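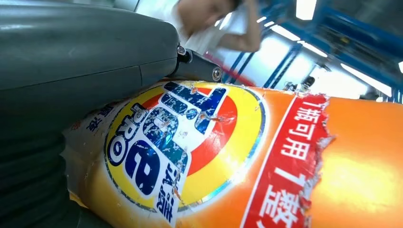 How long can you keep liquid laundry detergent after you open it?

Most people say six months to one year, if the cap is closed well and the bottle does not stand in a very hot or very cold place. I have kept it longer than that, and I will tell you below what I look for.

I became interested in this when we moved from Ostinness to Paltmont in January. In the old apartment the washing machine was in the bathroom and the detergent stood on top of it, so I saw it every day. In the new apartment the machines are downstairs, and everything for the laundry lives in a cabinet in the hall. What lives in a cabinet is forgotten. When I finally took everything out and laid it on a table, I found that I had been buying detergent in the same way my mother bought sugar, always one more in case there is a problem with the shops.

Big orange bottles are easy to recognize from far away, and maybe this is the reason I always pick the same ones. But the labels do not have such a strong life. They rub against each other in the bag, then against the shelf, and after some time the Tide letters are full of small white scratches and the paper at the side is torn. It does not change what is inside. It only means that you should write down the instructions before you can't read them anymore. I copied mine on a card, in English and in my own language, with the amount for a small load and for a full one. The card is taped inside the cabinet door.

My neighbor Lyle Doucet, who has lived in this building for 11 years, told me I should pour everything together into one large container with a tap. I thought about this for a whole evening. I decided against it. When you mix different detergents you don't know the right amount anymore, and if one of them is already bad you have spoiled all the others. He still says I am too careful.

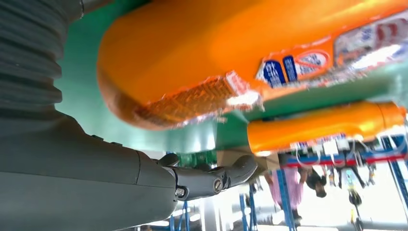 Which one to use first

I don't trust my memory, so I write the month on every package with a permanent marker, on the bottom. Anything without a month goes to the front of the cabinet and is used first. An open one always comes before a closed one, even if the closed one is older.

Before I use an old one I turn it slowly upside down with the cap closed, wait a little, and turn it back. Then I pour a small amount into a white cup. If it is even, I use it. If there are lumps, or it comes out like water and after that like jelly, I don't put it in the machine. Once I did, in Ostinness, and I washed the same towels 3 times to get the slippery feeling out of them.

Smell is also a good sign. Old detergent sometimes has almost no perfume, and this alone is not a problem for me. A sour smell is a different matter.

The last part in the bottle

There is always some liquid that does not want to come out. For years I squeezed the bottle with both hands, and then it never had its old shape again and would not stand straight on the shelf. Now I lay it on its side for a night with the neck a little lower, and in the morning

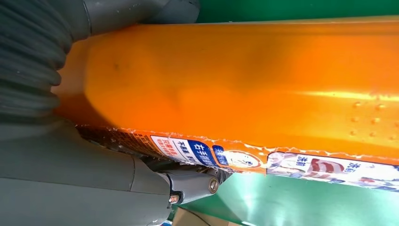 I open it over the measuring cup and wait. It is slow, so I do it while the coffee is being made. After this I put in a little warm water, close the cap, shake it and pour this directly on the work clothes before they go into the machine. With the bags it is simpler. You cut the corner, press from the bottom with your flat hand, and roll it up like toothpaste.

I should say that I wash nearly everything at 30 degrees Celsius. Thick detergent does not like cold water very much, so with a cold wash I mix it with some warm water first. White shirts with collars get a small drop on the collar the evening before, and I rub it in with an old toothbrush. I learned this from a lady at the Modise laundry, where I used to bring my shirts when our machine was broken.

The table is the important part. In the cabinet I see only what is in front. When all of it is lying next to each other with the necks on the same side, it is very clear what I have and what I don't need to buy. I do this 2 times a year now.

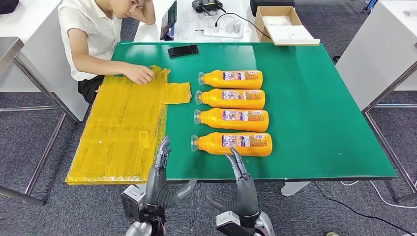

What I will buy next

No detergent until summer. I wrote it on the refrigerator, and my husband has added a question mark.

I would like a low plastic tray for the cabinet floor, with an edge, so a leaking cap does not reach the wood again. The hardware store in Jirkwood had them last month, but only in a size that was too wide for our door. If somebody knows a shop in Paltmont which sells narrow ones, please write it in the comments.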